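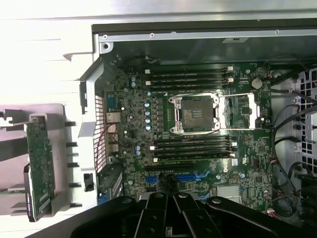

Fig. 1. A motherboard with the processor socket empty and its retention plate swung open.

Week 5 notes: Buying, mending and the second-hand contract
Consumer Law for Non-Lawyers, evening group. Tutor: Carys Beddoe

Hello all. These are the notes I talked from, tidied up a bit (only a bit!), with the things people asked in the break stuck in where they seemed to fit. If you missed the session, read these alongside your week 4 sheet on private sales or the first section won't make much sense.

Who are you buying from?

I always start with this one and I make no apology for it. If you buy a used computer from a business, the goods have to be of satisfactory quality, fit for purpose and as described. If you buy it from a bloke down the road who is clearing out his spare room, you mostly get "as described" and not a lot more. Same computer, same price, quite different position if it goes wrong.

Satisfactory quality takes account of price, age and description. So a cheap old workstation is allowed to be a bit scruffy and a bit slow. It still has to work as a cheap old workstation.

Our running problem: Gezer v Javach

Nesrin Gezer buys a refurbished workstation from a shop called Javach for £1427. The listing says "fully tested". In week two it stops switching on. Javach tells her she must have opened it up herself, and anyway the sticker on the back says "no refunds on used items".

We had a good old argument over this, and I've put down where most of the room ended up:

The sticker doesn't help Javach. A trader can't sign away your statutory rights with a notice, and it may be in trouble for putting the notice up at all.

She is inside 30 days, so the short-term right to reject is open to her if the fault was there at the start. She has to show that it was, though, and people forget this bit. The helpful rule where a fault is presumed to have been there all along covers the first six months, but it is for repair, replacement and what comes after, and it doesn't cover the early right to reject.

"You opened it" is worth taking seriously. Damage she did herself is her problem. Opening the case to have a look is a different matter from causing the fault, and Zeeshan was quite right to keep banging on about that.

Repairs as a service

If you pay somebody to mend a thing, that is a separate contract, and the work must be done with reasonable care and skill. Tumaini asked what happens when no price was agreed. You pay a reasonable one. No date agreed? A reasonable time. I know "reasonable" is doing a lot of lifting there - get it in writing before you hand anything over and you won't need to lean on it.

Parts fitted during the repair are goods, so the quality rules apply to those as well.

For next time

Read handout 11, the Eststead boiler case, and have a go at question 2 on the back. Half a page is plenty. Kyriaki Spanos is taking the first hour, on credit cards and section 75, so bring your questions about deposits and save them for her.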